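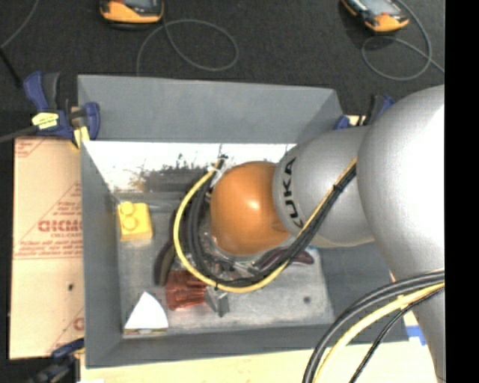

最后更新：2025-06-03

灰箱子，和箱子里那些分不清的东西

先说一句，我是个很爱拍箱子的人。别人出门拍花拍猫，我拍箱子，手机相册往下一划全是方的（家里人已经不评论了）。相册这个栏目本来叫“收纳角落”，后来越放越偏，干脆改成现在这个名字，专门放灰色的、长方形的、用来装零碎的那种大箱子。最上面的就是它，四面往里斜，表面哑光，没有花纹，放在哪儿都不抢眼。我就喜欢它不抢眼！

灰箱的斜壁
箱壁是斜着下去的，我对这种箱子完全没有抵抗力。直上直下的箱子装小东西，最后那几个总是贴着墙根躺着，手指抠半天抠不出来，指甲都要抠劈了。斜壁的就好很多，手顺着坡往下伸，东西也愿意往中间靠一点。缺点是叠放的时候占地方，底下看着小，上面一圈大，塞进柜子时得按上口的尺寸量。我第一回就是按底量的，结果柜门关不上，敞了整整一个冬天。

哑光的灰
灰色这件事我纠结过很久。白的显脏，黑的看不清里面有什么，蓝的我试过一阵，蓝箱子装蓝瓶盖，找起来像在玩捉迷藏。灰色最没脾气，亮的暗的彩的丢进去都能认出来。哑光也要紧，亮面的箱子一开顶灯就反光，拍照一团白，看东西也累眼睛。边上深一点、远处浅一点的那种灰，我看久了居然觉得挺好看的，可能是看太多了吧。

从哪儿来的
这批箱子是在 Brukurstead 收来的，当时那边清仓库，一堆东西摞在门口，标签上手写着 Krajewska，我到今天也没搞明白那是人名还是货架名。我问能不能少买几个，对方说要拿就整摞拿，那就整摞拿呗。一共 8 个，车后座放倒才勉强装下，回程一路咣当咣当响，等红灯的时候隔壁车还探头看。花了 400，外加一顿我请的面。

Nghĩa Quách 帮我搬的。他搬的时候嘴里一直念叨“你要这么多箱子干嘛”，搬完又问能不能分他一个放钓具。我给了，所以严格说现在不是整套了，少的那个在他家阳台上，听说里面已经全是鱼线。

为什么要有一个“什么都装”的箱子
很多讲收纳的文章会让你一上来就分类，螺丝归螺丝，电池归电池，夹子归夹子。道理我都懂，可是真到了收拾的那天，手里攥着一个不知道从什么上面掉下来的小零件，站在十几个贴好标签的盒子前面，人就傻了。后来我学乖了，先统统倒进一个大灰箱，倒完去喝口水，回来再慢慢挑。

挑的时候从大的开始，大件拿走以后剩下的自然就露出来了。软的放到一边，硬的放到另一边，带尖的单独搁一个小盘子（扎过手的都懂）。挑到最后箱底总会剩一层，里面有断了一半的卡扣、没头没尾的垫片、某年冬天外套上的扣子，这一层我允许它们先待着，过了十二月还没人来认领就处理掉。

我有一次特别起劲，从吃完晚饭一直挑到半夜，挑出来 78 枚同一个型号的垫片。同一个型号！我完全不记得什么时候买过这么多，翻购物记录也翻不到。现在它们住在一个果酱瓶里，摇起来很好听。

箱子摆多高
低了弯腰，高了踮脚，这个每个人不一样，我自己的办法是站直，手自然垂下来，再抬一点点，箱口到那个位置就刚好。千万别放地上挑，挑完起来的时候腰会跟你算账。要是桌子本来就高，就找矮一点的箱子，不要硬凑。还有，箱子别顶着墙角放，留出绕过去的地方，有时候换一面看，刚才死活找不着的东西就在那儿躺着。

光也说两句。我以前只开头顶一盏灯，自己的影子刚好盖在箱子里，越凑近越黑，凑得越近越看不见，气死人。现在旁边加了一盏夹子灯，从侧面照进来，小东西都拖一条影子，反而好找。

灰箱怎么洗
温水加一点洗碗液，软布擦，别用钢丝球！我用过一次，哑光面擦出一块亮的，以后每次看到都心疼。角落里积的灰用旧牙刷，刷完倒扣着晾。胶印最难弄，我试过食用油、橡皮、吹风机，最后还是橡皮最温和，就是费胳膊。标签现在我都不往箱壁上贴了，穿根绳挂个纸牌，换内容的时候翻个面接着写。

有人写信问过的
问得最多的是牌子。清仓那批没有标，后来补的两个一个是 Zulance，一个是 Trindico。Zulance 的壁厚一点，拎着踏实，但是口沿有点硌手；Trindico 的轻，装满以后抱着走会觉得它在变形，不过颜色最接近我原来那批，摆一起不突兀。只买一个的话我会选厚的那个，反正也不天天搬。

还有人问能不能装水养龟。呃，我没试过，别问我。

也有朋友问是不是买贵了，说他在别处看到更便宜的。可能吧！我买的时候没比价，看到斜壁脑子就热了，就算标 500 我多半也会掏钱，这种事就不要拿我当参考了。

其他页
木箱和纸箱的照片在另外两页，铁皮饼干盒单独有一页，那页更新得最勤，因为我管不住自己吃饼干。灰箱这页等我把柜子最里面那只拖出来洗干净再接着添，它上面现在压着一台缝纫机，得等有人来帮忙抬。

如果你也有好看的灰箱子，尤其是斜壁的，发给我看看，方的长的都行，旧的更好。写上尺寸，上口和底都量一下。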